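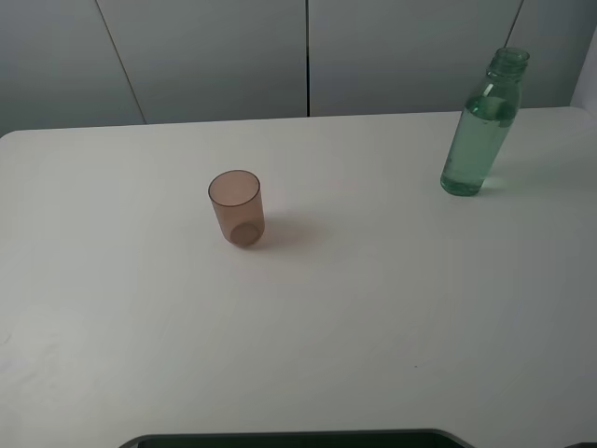

How often does the pouring cell need its zero checked?

Once at the start of every shift, and again any time the table has been bumped, leaned on or wiped down hard.

Right, so that's the one I get asked most in the corridor, and I promised Mererid I'd write it up properly for the September newsletter instead of explaining it at the coffee machine again. If you've walked past the Tallholm end of the workshop lately you'll have seen us fussing over the arm with a bottle and a cup. Most of the fussing is setup. The pouring itself takes hardly any time at all (and is a bit dull to watch, sorry).

For anyone new, the cell's job is to pick up an open bottle, bring it to a cup, pour and put the bottle back where it came from. We use it as our practice cell for the bigger dispensing line going in at Ravness, so whatever goes wrong here is something we won't have to sort out up there with a customer looking over our shoulders. That's the theory, anyway!

So, the zero. Every joint on the arm has a home position, and the controller works out where the gripper is by measuring from it. If home is off by a hair at the shoulder, it's off by a lot more than a hair by the time you get out to the fingers. Stand the bottle up near the far edge and to the right, with the cup nearer and over to the left, and the arm has a fair stretch between them, which is exactly where a bad zero shows up. Put both of them close together in the middle and everything looks lovely. We did that for most of the winter and thought we were geniuses.

The check goes like this. Send the arm home, then jog it out to the test point at the back of the table and let the pointer come down to the gauge block. The height on the pendant should read 112 millimetres. If it's within half a millimetre, write it in the book and get on with your day. If it isn't, do it a second time before you touch anything, because quite often the block has a crumb under it. (Omar's theory is that they're my crumbs. I'm not getting into it.) If the second reading is out as well, come and find me or Wissam. Please don't re-zero it yourself and say nothing. We had a joint re-zeroed on top of a loose mounting bolt in autumn and it took two of us an entire afternoon to work out why the numbers were fine and the pours weren't.

Which brings me to the mounting bolts. They get a torque check every month, and the marks in paint pen across the bolt heads are there so you can see movement at a glance. If the line on the bolt doesn't meet the line on the plate, stop and tell somebody. Don't redraw the line. You know who you are.

Now the table. I know it looks like a plain white table, and it is one, but the surface matters to the vision side more than anything else in the cell. We like it matte and we like it clean. Svyatoslav changed us over to a damp microfibre cloth and water, no spray, after the old cleaner left a sheen that made the overhead lights bounce. A little dark speck isn't going to upset it and there's no need to go hunting for every one, but rings from wet bottles do cause trouble, so wipe those up between runs. Light pressure please – see above about leaning.

Clear and tinted plastic are the hard part, and we practise with them on purpose. A see-through brown cup is a pain for a vision system. The rim gives you a decent dark outline, but the walls let the table show through, and the thickest colour is down at the base, so the software was very keen to tell us the cup was a flat brown disc lying on the table. A pale green bottle with water in it is nearly as bad, and it throws a bit of green onto the white beside it. For a while the arm was trying to line itself up with the glow. Jad retrained the finder in July using pictures with the lights at different levels, and he now has it go looking for the rim of the cup and the threads on the bottle neck before it looks at anything else. It's been so much better since!

If the finder does lose the cup, try these before you call him:

Check all the overhead lights are on. The cell wants even light from above, and one dead tube is enough to drag the shadows out to one side.

Close the big door. Afternoon sun comes right across the floor from about three o'clock.

Make sure you've loaded the profile for the cup you're using. There are 3 of them on the pendant and the names are terrible, which is my fault, and I'll fix them when we do the next software load.

Fingers next. The gripper pads are soft and they wear, and a worn pad lets the bottle turn slightly in the grip once the weight shifts forward. You'll hear a small squeak before you see any slip. We got 207 pours out of the last set before the squeak started, so from now on I'd like them changed at 200. Spare pads are in the Karam drawer with the 3 millimetre hex key, and the hex key lives in that drawer. It does not live in your pocket, or at your desk, or in the Stondedora van, where I found it last time. Snug the screws by hand, then give them a quarter turn. If you go harder than that the pad bulges at the edges and you've got a new problem.

On filling: up to where the shoulder of the bottle starts and no higher. The pour program assumes that level when it decides how far to tip, so a brim-full bottle comes out early and goes everywhere except the cup. Cap off before you press start, too. The arm can't unscrew anything and will very patiently hold a sealed bottle upside down over a cup until its timer runs out.

And keep a towel handy, and keep it off the table while the arm is moving. The tray under the cable run gets emptied at the end of the day by whoever ran the last pour.

Wissam is putting the zero check on a laminated card beside the pendant, with the height in big numbers, and Mererid has asked for a slot at the next toolbox talk so people can have a go at it themselves. It takes five minutes once you've done it a couple of times. If you'd like a turn before then, I'm at the cell most mornings until ten, so come past and I'll hand you the pendant.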